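Open day at Ruvgate, February 2024

What a lovely turnout we had! The kettle was hardly off all morning, and it was a treat to see so many of you squeezing past one another to get a good look at the demonstrations (and at the biscuits, it must be said). Domis lent us the big room for the day, and the team from Riis stayed on well past closing to answer the last of the questions.

Most of the talk was about teaching robots to manage ordinary household jobs, and how very much a person does with their hands without giving it a thought.

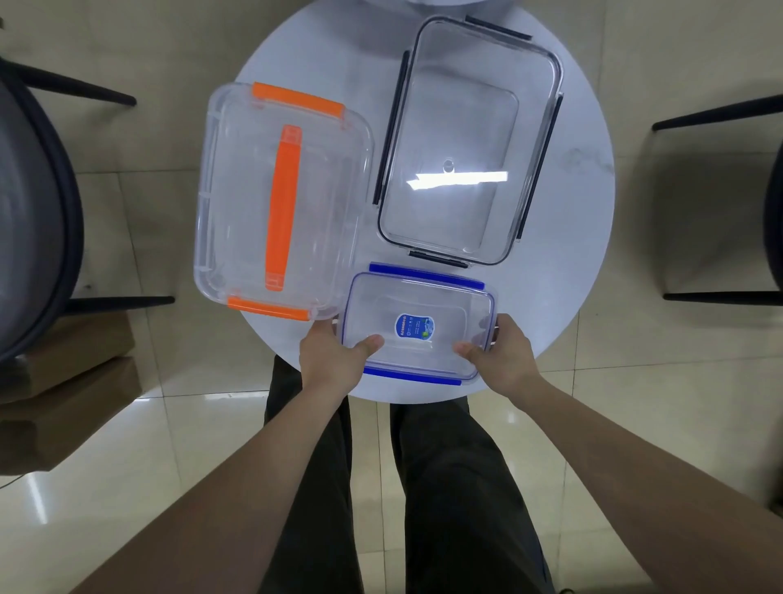
How long does a robot take to learn a new task?
It depends on the task, but the Riis team told us that their simplest one took 11 days of practice, and the harder ones are still going on.

Food boxes at the round table: the small blue-trimmed one held at both ends, thumbs on the lid, with the orange-clipped and black-clipped ones beside it. Clips came up again and again in the afternoon talk, as there are so many kinds and each wants a slightly different push.

Thank you to everybody who came along, and to Grastura for the sandwiches, all 60 rounds of them. The next open day will be at the same place, doors at 4, and children are very welcome with a grown-up.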